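The pitch at Rernerow High is simple enough: give 28 students a two-armed robot and a semester, and by spring it will fold the team's laundry. Karnari, which supplies the kit, calls this a path to real careers. I spent an afternoon with the club and came away less sure.

Most of the work is repetition. A student steers both arms, the moves get recorded, and somebody shakes the clothes out and starts over. They had logged 300 runs by July. The software is supposed to learn from that. How much it has learned depends on whom you ask.
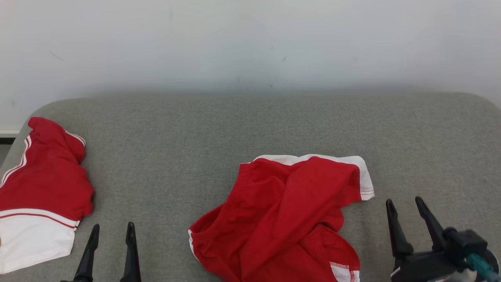
Van den Broek thinks that is the wrong question. The kids have had to fix bad data, argue over what counts as folded and throw out a week of their own work, Van den Broek told me, and a clean shirt was never the point.

Fair, but the shirt is what's on the grant application. At the Molik meet, teams get 2 minutes per garment and judges score the result. The club's best practice score is 44 out of 100, and it came on a dish towel.

The school wants a second kit next year. I'd ask to see a folded shirt first.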